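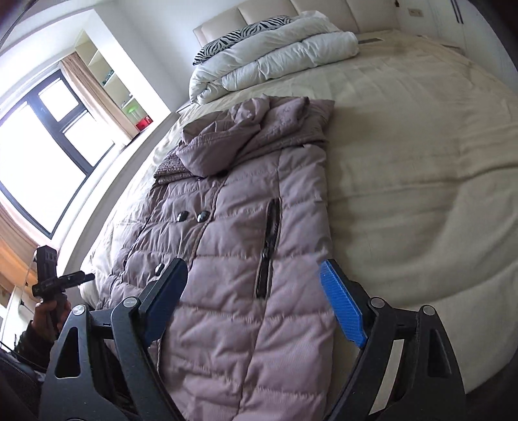
I've been reading the leaks about the next Skato phone since December, and I still can't find one that tells me anything I'd spend money on.

The latest is a patent filing. According to the write-ups, Skato wants to put a second battery behind the main one, so the phone can switch over when the first runs low. Everybody has reported this as if the thing is already in a box somewhere. It's a drawing! Companies file drawings all year long and most of them go nowhere. Mamex had one for a phone with a solar back, remember? I'm still waiting.

Then there's the benchmark. A listing with no product name scored 1464 on a single-core test, and within a day it had turned into "the Skato 4 benchmark." How do we know? The chip code starts with the same letter. That's the whole case, as far as I can tell. The listing could be a tablet, or a test board, or some guy with a text editor and a free afternoon.

Dimas Lumenta, who used to sell phones at Tarigan and now fixes them out of his garage, thinks I'm being too hard on it. His view is that the leaks are usually right about the shape and the cameras, and wrong about price and dates. Fine, I'll give him that. But the shape and the cameras are the parts I care about least. My current phone takes perfectly good pictures. What it doesn't do is last until dinner.

And about that battery claim – "up to 50 percent longer" – longer than what? With the screen on or off? The posts I read all copied the same line, and not one linked to where it came from. I went back through them looking for the first one and ended up on a Derkico forum thread where the original poster says he heard it from a case maker. Case makers know how big a phone is. I'm not sure why they'd know how long it runs.

So I'm keeping my old one. I paid for a new battery last fall and it bought me around 2 extra hours, which is more than any rumor has done. If Skato does announce something, I'll wait for someone to use it for a month with the brightness turned up and the maps running, and then I'll look at the price.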